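Speaker notes, 21 December 2020. Counter handling and small-goods display, session 3 of the Cuviden retail practice series. Slot is 60 minutes including questions. Slides advance on the bold cues.

**Cue: counter slides.** Leave these up while people sit down. The subject is the last stretch a snack item travels: basket, counter, rack.
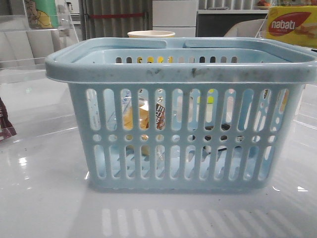
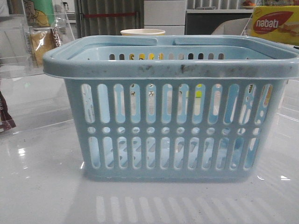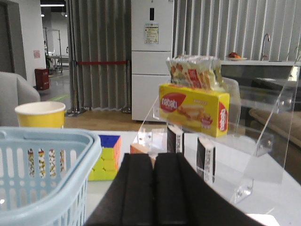

## 1. Scope

- Small packaged goods only: wafers, bars, single-portion packets. Chilled and loose goods belong to session 4.
- Counter work only. Warehouse picking was covered in April and the handout is still available.
- Terms used today. "Carrier" is the hand basket. "Rack" is the tiered acrylic stand. "Face" is the side of the pack turned to the customer.

Ask how many in the room use a rack at the till and how many use a flat tray. Adjust section 4 if trays are in the majority.

## 2. The carrier

Start with the walls. A slotted basket lets staff check the contents from the side, before lifting anything out. On the first counter slide, wrapped items show through the front slots. On the second, the slots show the interior and the far wall. Point at the slots on both slides and move on.

Slot width matters. Wide slots drain and wipe easily, but thin wrappers can work their way into them and tear on removal. Seam edges should lie parallel to the slots.

Handles:

- Fold-down handles should lie flat when the carrier is on the counter. An upright handle catches sleeves and blocks the opening.
- Before lifting, bring both handles together. One-handle lifts put the load on a single pair of pivots.
- Check pivots when the carriers are washed.

Rim condition. The rims on the first two slides carry dark smudges along the front. A rim collects dirt faster than the walls, as hands and counter edges both touch it. Recommended practice is a rim wipe at every shift change and a full wash weekly. In the Rivia trial the rim wipe was skipped on 70 of the logged shifts, nearly all of them late shifts. The fix was to move the cloth to the counter – no change to the schedule was needed.

Pause for questions on cleaning agents. Short answer: mild detergent, warm water, no abrasive pads on colored plastic.

## 3. The counter surface

- Glossy white tops show dust, rings and crumbs early. They also reflect overhead light, which can make printed dates hard to read. Tilt the pack toward you when checking.
- Keep a clear landing area in front of the rack, one carrier wide. Cups and odd items drift into it over a shift. The third slide has a cup, a puzzle cube and a wooden block on the same top as the basket and the rack.
- Anything that is not stock goes behind the till line or off the counter.

## 4. The rack

**Cue: back to the third slide.** Note the tiers. The Nabati box sits on the upper shelf with its long side forward, clear packets are stacked on and behind it, and two dark packages stand upright on the tier beneath.

Loading rules as we teach them:

1. Boxes first, packets second. A box gives the shelf a straight edge.
2. Long side forward when the brand name is on the long side. Otherwise turn the box until the name reads from the customer's position.
3. Soft packets in a single layer where space allows. Stacked packets slide, and crinkled film hides labels under strong light.
4. Upright packs on the lower tier, supported on both sides.
5. Heaviest items low.

Rule 3 gets the most objections. Small counters run out of shelf before they run out of packets. The Górecki layout accepts a second layer if the lower one can still be counted from the front. That is a fair compromise.

Acrylic: tighten bolts by hand only. Overtightening starts hairline cracks at the hole, and they spread along the panel. Clean with a soft damp cloth. Alcohol wipes cloud the surface over time.

## 5. Numbers from the log

**Cue: table slide.** The Kusex counter log holds 3,703 restocking entries. Read out the total only. Entries were typed by counter staff, and the reason field is blank in many of them, so do not draw conclusions by cause. If asked for the breakdown, refer to the handout.

## 6. Exercise

Pairs, one carrier and one rack per pair. Unload, face, then swap and check the other pair's rack from customer height. Collect the carriers with handles folded and leave the racks loaded for the next group.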